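4. Clearing and Preparing the Utility Corner

Complete this section before you unpack the Vestix shelf uprights. The Traletti floor plan on the inside cover assumes a clear floor along the wall and a straight path to the outlet. Most of the trouble people have with section 5 comes from a corner that was only half cleared.

You will need a tape measure, a broom, cable ties, painter's tape, a marker and two or three empty boxes. Allow one afternoon. If the corner holds a heavy appliance, ask a second person to help with step 6.

4.1 Cables and power strips

1. Switch off everything that runs from a power strip on the floor. Switch off the strip too, if it has a switch.

2. Label each plug before you pull it. A strip of painter's tape folded over the cord is enough. Write the name of the appliance, not the room.

3. Unplug the cords one at a time and follow each one to its far end by hand. Where a long cord lies in loops with a second cord running beside it, free the long one first and lay it along the wall.

CAUTION: Do not drag a cable out from under a heavy item. Lift the item or leave the cable until step 6.

4. Coil spare length in loops as wide as a dinner plate and close each coil with one tie. Do not coil a cord that will carry a heater or a cooking appliance. Run it out at full length instead. 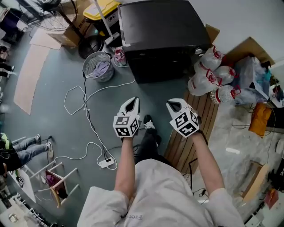
4.2 Loose items and water

5. Pick up flat cardboard next. It slides on painted concrete, and a cord under it is easy to miss. Stack the pieces upright against a wall outside the work area. Keep one large piece for step 6.

6. Move the heavy appliance if it stands inside the marked area. Empty it, unplug it and let it cool. Tip it slightly, slide the saved cardboard under the front edge and pull from low down. With two people, one steers and one pulls.

7. Carry water jugs one at a time, by the handle. Check that the cap is tight first. If a jug is in a plastic bag, lift the jug and not the bag.

8. Set the jugs upright on a slatted pallet or other raised base, with the caps where you can reach them. Leave 15 cm between the pallet and any outlet or power strip.

NOTE: Jugs stored on their sides should be checked for drips at the cap. If the slats are damp, dry them before you put anything back.

9. Put cushions, cloths and bags of small goods into the empty boxes. They go back last, on the upper shelf. A mesh wastebasket can hold folded cloths for now, but do not use the same one for trash.

4.3 Bins, mop and fan

10. Place the lidded bin at the open end of the wall, where the lid can swing up fully. It should stay clear of the shelf above by at least 50 cm.

11. Hang the mop from the Correia clip supplied in bag C. Until the clip is fitted, stand the mop in a corner where it can't slide. A mop leaned on a bin comes down whenever the bin is opened.

12. Stand the fan on bare floor with its whole base flat. Keep its cord behind the base.

13. Put the black appliance back last. Leave 100 mm behind it, or more if its own manual asks for more, and keep the controls facing the room.

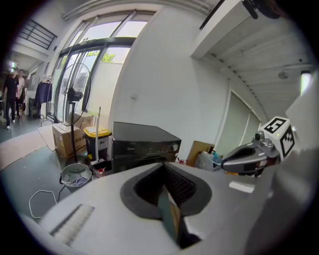

Fig. 4-2. Black appliance, controls facing out, with the yellow-lidded bin to its left.

14. Sweep the floor, then wipe it. Clenitura floor cleaner is suitable for painted concrete - use it diluted, and let the floor dry before you plug anything in.

15. Reconnect the labeled plugs. Fix the power strip to the wall with the bracket from bag C, part 151. Go on to section 5.

Comments (3)

Albertina Neves
Part 151 was in bag D in my kit, taped to the inside of the lid. The screws were in C as stated.

Tomás Bastos
Can the pallet go under the lowest shelf? I have five jugs and no other place for them.

Albertina Neves
Mine is under there. I left the lowest shelf out on that side so I can get the jugs out without tipping them.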